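このサイトではCookieを使用しています。閲覧を続けると、Cookieの使用に同意したものとみなされます。[同意する] [設定を変更]

木工と道具の掲示板 > 仕上げ・塗装
スレッド:小さい木の角を丸くする方法と、油の選び方について

投稿者:makris_p
はじめまして。プロドロモス・マクリスと申します。ギリシャから来て、日本で家具の修理の仕事を手伝っています。日本語はまだ勉強中なので、変な文がありましたらすみません。
質問は二つあります。
一つ目は、手のひらに入るくらいの小さい木片の角を丸くするとき、紙やすりは何番から始めるのが普通でしょうか。私は240番から始めて、400番、800番、最後に2000番まで使っています。しかし工房の先輩は「2000番は木には細かすぎる、油が入らなくなる」と言います。
二つ目は油です。今はSkaloという店の亜麻仁油を使っていますが、乾くまでにとても長い時間がかかります。3月の寒い部屋では、4日たっても指に少しつきました。これは普通のことですか。

投稿者:かんなくず
はじめまして。日本語、十分通じますよ。
番手については先輩に賛成です。油で仕上げるなら400番で止めていいと思います。表面がつるつるになりすぎると染み込みが悪くなって、色も薄く出ます。2000番は塗膜を磨くときに使うものだという認識です。
油が乾かないのは塗りすぎでは。塗って15分くらいで余分を拭き取っていますか?

投稿者:sotiris_m
横から失礼いたします。私も外国人で、ソティリス・マヴロマティスと申します。マクリスさんと同じ国の出身ですので、うれしくて書いています。
私は、かんなくずさんの意見に半分だけ賛成です。針葉樹でしたら400番で十分だと思います。けれども、ブナやカエデのような硬い木で、毎日手でさわる物の場合は、私は2000番までかけます。油の入る量は確かに少なくなりますが、手ざわりは大変よくなります。飾っておく物でしたら、そこまでする必要はないでしょう。
番手を飛ばすことのほうが、もっと大きな問題ではないでしょうか。400番から800番はまだよいですが、800番から2000番は遠すぎます。間に1200番を入れてみてください。

投稿者:かんなくず
硬い木の話はわかりますが、カエデでも自分は600番で止めてます。それ以上は、触って区別がつく人があまりいないんじゃないかと。時間ももったいないし。

投稿者:sotiris_m
区別がつかないというご意見には、失礼ですが、同意できません。目を閉じて親指でなでると、私にはわかります。ただ、時間がかかることは本当です。一つの角に長い時間を使いすぎて、家族に笑われたことがあります。

投稿者:makris_p
お二人とも、早いお返事をありがとうございます。
油は15分では拭いていませんでした。一晩置いてから拭いていました。これが原因だと思います。恥ずかしいです。
木はブナです。Burkarの端材の袋を買いました。袋の中には硬いものと軟らかいものが混ざっていて、節のある木もありました。

投稿者:古道具のふみ
一晩はさすがに長いです(笑)。表面がべたついて埃を拾いますよ。もう固まりかけているなら、新しい油を少しつけた布でこすると緩むことがあります。だめなら240番に戻ってやり直し。
あと大事なことなので。亜麻仁油を拭いた布は丸めて捨てないでください。自然発火します。水に浸すか、広げて外で乾かすかしてから捨ててください。うちの近所で一度小火がありました。

投稿者:makris_p
布のことは知りませんでした。今、ごみ箱から出して水に入れました。ありがとうございます。

投稿者:Fu
流れを切ってすみません。焼印や印刷の文字が入っている木の場合はどうしてますか? 角だけ丸めたいのに、上の面に粉が回って印が汚れます。マスキングテープだと、はがすときに薄い印刷がいっしょに取れました。

投稿者:古道具のふみ
焼印なら軽くやすっても残ります。印刷は無理。先に角を全部仕上げて、印は最後に入れるのが本筋ですけど、すでに入っている物なら、面に触らないように木を立てて持ち、紙やすりのほうを細い板に巻いて動かすといいです。

投稿者:sotiris_m
私も古道具のふみさんと同じやり方です。それから、台の上に板を置いて、白い紙を敷くことをおすすめします。木の粉が見えますし、紙を取りかえるだけで片づけが終わります。紙は安いもので結構ですが、新聞紙はインクが木に移りますので、使わないほうがよいです。

投稿者:かんなくず
新聞紙に一票入れようと思ったら先に止められた。自分はずっと新聞紙ですが、移ったことはないですよ。濡れた油のまま置かなければ平気です。

投稿者:古道具のふみ
明るい色の木だと移ります。一度やりました。

投稿者:makris_p
白い紙の方法は、とてもよいと思います。角が丸くて、上の面に印のある小さい木を白い紙の上に置くと、こういう見え方になります。明るい色の木でも、輪郭がはっきりわかります。

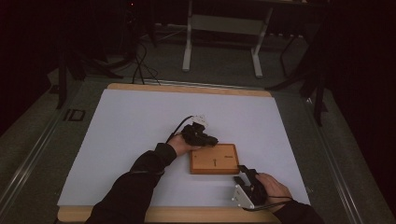
次の話題:拭き取り用の布は何を使っていますか

投稿者:Fu
布の話が出たので、続けてここで聞かせてください。古いTシャツを切って使っているのですが、細かい毛が表面に残ります。Varkixの不織布がいいと聞いて、売り場を見てきたら一箱2518円でした。消耗品にこの値段はどうでしょう。

投稿者:かんなくず
高い。何度も洗った綿のシーツがいちばんです。Tシャツは編んであるから毛が出やすい。

投稿者:sotiris_m
私はVarkixを使っています。確かに高いですが、一枚を小さく四つに切りますと、長く使えます。綿のシーツもよいと思いますが、縫い目のところは必ず取ってください。縫い目で木に線がつきます。

投稿者:makris_p
シーツは家にありますので、まずシーツで試してみます。油は塗ってから15分で拭きます。ブナの結果は、また書きます。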